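Tischplatte abschleifen und neu einlassen: Notizen zum kleinen Arbeitstisch

Der kleine Arbeitstisch stand seit zwei Jahren unverändert im Zimmer, und entsprechend war die Oberfläche. Matte Stellen dort, wo man sich abstützt, dazu Ränder von Gläsern. Der alte Überzug war vermutlich ein einfacher Werkslack, das Datenblatt des Herstellers Ivholm gibt dazu nichts her. Am 21. Juli habe ich die Platte abgenommen und in den Keller getragen.

Ausgangslage

Helles Holz, abgerundete Ecken, Kanten leicht gebrochen. Die Maserung war vor dem Schleifen nur schwach zu erkennen, der Lack war vergilbt und hat den Kontrast geschluckt. Eine Druckstelle an der Vorderkante habe ich mit feuchtem Tuch und Bügeleisen angehoben. Das ging besser als erwartet, ein Rest ist mit dem Fingernagel noch zu spüren.

Schliff

Exzenterschleifer von Korel, Drehzahl bis zu 4000 pro Minute, mit Absaugung. Angefangen mit Korn 120, dann 180, zuletzt 240 von Hand in Faserrichtung. Zwischen 180 und 240 einmal gewässert und über Nacht trocknen lassen. Wer das Wässern auslässt, bekommt die aufgestellten Fasern später unter dem Öl zu sehen und schleift dann doch noch einmal. An den runden Ecken habe ich die Maschine weggelegt und einen weichen Schleifklotz genommen. Der Teller zieht dort schnell eine Facette hinein, die man im Streiflicht sofort findet.

Auftrag

Hartwachsöl Nelum, farblos, zwei Schichten. Die erste mit dem Lappen satt aufgetragen und den Überstand nach einer Viertelstunde abgenommen. Die zweite am nächsten Tag, deutlich dünner. Danach sieben Tage Aushärtung ohne Belastung. Getränkte Lappen zum Trocknen flach im Freien ausbreiten, Selbstentzündung ist bei solchen Ölen ein reales Thema.

Der Glanzgrad liegt jetzt zwischen matt und seidenmatt. Bei flachem Lichteinfall entsteht ein Reflex, in dem die Zeichnung etwas ausbleicht. Bei der vorherigen Platte, die ich mit Nutsugah behandelt hatte, war dieser Effekt stärker. Die welligen Jahresringe sind gut zu sehen, ein Bogen nach unten und wieder hinauf, typisch für ein tangential geschnittenes Brett. Zu den Rändern hin verlaufen die Linien ruhiger.

Inzwischen ist der Tisch wieder in Gebrauch, auf dem grauen Teppichboden und mit der dunkelgrauen Ablage auf der hinteren Hälfte. Davor stehen die Holzzylinder, oben hell und am Körper dunkelbraun.

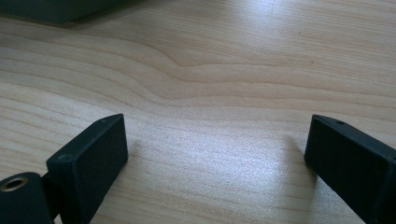
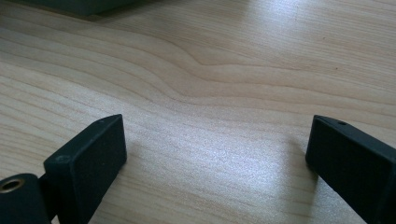 Die ersten beiden Aufnahmen zeigen die Maserung aus der Nähe, die folgende den Tisch mit Ablage und drei Zylindern.

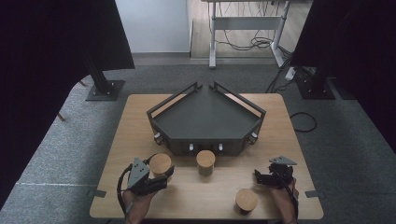 Pflege und offene Punkte

Abwischen mit nebelfeuchtem Tuch, kein Allzweckreiniger. Bei Bedarf eine dünne Schicht Öl partiell nachlegen, dafür vorher mit feinem Vlies mattieren. Die Unterseite hat bisher nur eine Schicht bekommen. Ob sich die Platte dadurch verzieht, prüfe ich mit dem Haarlineal, sobald die Heizperiode begonnen hat. Unter die Ablage kommt noch dünner Filz. Die Reste vom Öl habe ich in ein kleineres Glas umgefüllt, damit möglichst wenig Luft darübersteht.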